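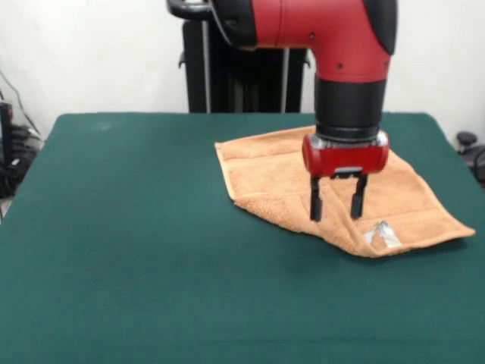 The orange towel, and how I finally learned to fold

I grew up in a house where towels were rolled, stuffed or simply hung over the nearest door, so folding has come to me rather late in life. My mother-in-law folds in thirds, beautifully, and for years I pretended not to notice the difference between her airing cupboard and mine.

Terry is a funny thing to fold. All those little loops grip each other, so a corner you thought you'd laid straight stays exactly where it first landed, and you have to lift the whole side and start again. I've found a cloth on the table helps no end -- felt is lovely for it, as the towel doesn't go skating off when you smooth it with your palm.

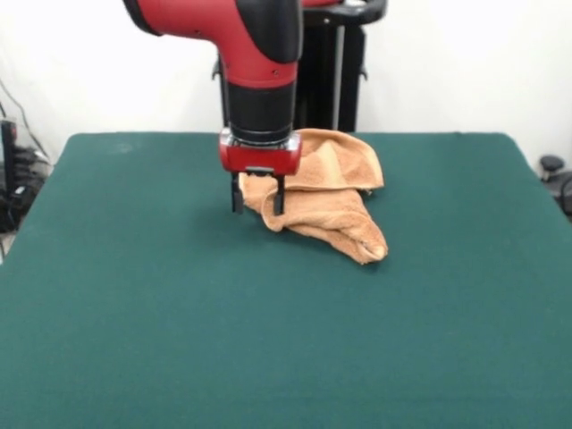 Emlyn Ifans
Writer and reluctant launderer

When a towel is bunched up like this one, with a hump at the back and a corner poking out at the front, I go for the corner every time. Pick it up, give it a gentle shake, and hunt along the edge until you meet the next one. Then lay it out, long sides together, and only after that bring the ends in.

My friend Rin Shibata starts from the middle and lets the rest drop, and hers do come out very square (I've tried it, and mine came out like a cabbage). We had a long talk about it in September, over two pots of tea and a plate of Welsh cakes, and neither of us gave an inch. I'm doing the bath sheets next, if I can clear the shelf.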